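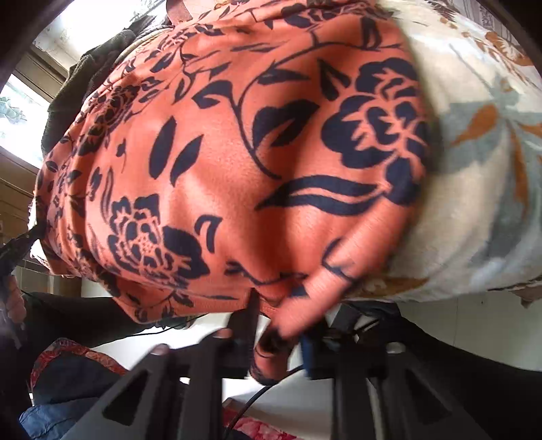
Jikwood Allotment and Garden Association
Water Supply Working Group
Minutes of the September meeting

Held in the upper room of the Ponce Centre. The meeting opened at 7.10 pm. Seven members attended and two sent apologies. The secretary took the minutes.

1. Minutes of the previous meeting

Agreed as a correct record, with one change. Under item 4, "lower trough" should read "lower tank". The chair signed the corrected copy.

2. Matters arising

2.1 The stopcock at the Drekent Lane gate has been exposed and a new cover fitted. It turns freely. Closed.

2.2 The request to the parish for a copy of the old drainage plan has had no reply. The secretary will write again and, failing that, ask to see it at the parish office.

2.3 The hose left across the main path by the top plots has been removed. The rule on hoses will be put on the notice board again.

3. Meter readings

The secretary reported that 972 cubic metres had passed through the meter since the last annual bill. The meeting thought this high for a season in which rain was frequent from early summer. Two readings were taken overnight with all taps shut, one at dusk and one before the gates were unlocked. The dial had moved on both occasions, which points to a leak on the site side of the meter.

The supplier gives no allowance for a leak on private pipework until a repair has been shown. The receipt and a dated meter reading must be sent in together with the claim form.

4. Location of the leak

4.1 The site was tested in sections by closing the inline valves in turn. With the east branch closed, the meter stopped. With the east branch open and the west branch closed, it moved again. The fault is therefore on the east branch, between the second valve and the lower tank.

4.2 The ground near the old compost bays stays soft in dry weather and the grass there is longer than elsewhere. One member noted that the bays were moved after the pipe was laid and that fence posts may have been driven close to it.

4.3 It was agreed to dig two trial holes by hand, one on each side of the bays. The plot holders concerned will be told beforehand and any crops disturbed will be made good from the spare plot.

5. Replacement of the east branch

5.1 Two options were put to the meeting. Option A is a local repair with a compression coupling once the leak is found. Option B is to replace the whole run of 80 metres in blue polythene pipe at the depth now required, with a new valve at each end.

5.2 The quotation from Comex for Option B was read out. It covers trenching, pipe, fittings and backfill but leaves out the making good of paths. It also assumes that a small digger can get through the Drekent Lane gate. The gate was measured and is wide enough only if the left-hand post is taken out.

5.3 In favour of Option B it was said that the existing pipe is shallow, has been mended before and froze in two of the last few winters. Against it, the work would take up most of the reserve and would cut off the lower plots while it was being done.

5.4 It was agreed to carry out Option A first, up to a limit of £800, and to ask Comex to hold its price until the spring. A second quotation for Option B will be sought, with path reinstatement shown as a separate line.

6. Tanks and float valves

The float valve on the upper tank sticks when the tank is nearly full and water runs over the lip. The arm has been bent down as a temporary measure. A replacement valve is in hand and will be fitted when the branch is next drained. The lower tank needs a lid. Marine ply was suggested, but the meeting preferred a bought plastic lid if one can be found to fit.

7. Rainwater collection

Members asked whether gutters could be put on the communal shed. The roof is corrugated cement sheet of unknown age, and no drilling or cutting is to be done until it has been checked for asbestos. Fixing the brackets to the timber frame below the sheets may be possible. Deferred.

8. Winter shutdown

The supply will be turned off at the end of October as usual. Taps are to be left open and the low drain cock opened once the tanks are isolated. A notice will go out with the rent letters.

9. Any other business

9.1 Standpipe washers are kept in the tin in the shed. Members using the last of any size should write it on the sheet.

9.2 A plot holder has asked to put in a private tap at their own cost. Refused under the present site rules.

10. Next meeting

To be held in November at the same place, starting at 7 pm. The results of the trial holes will be taken as the first item. The meeting closed at 8.35 pm.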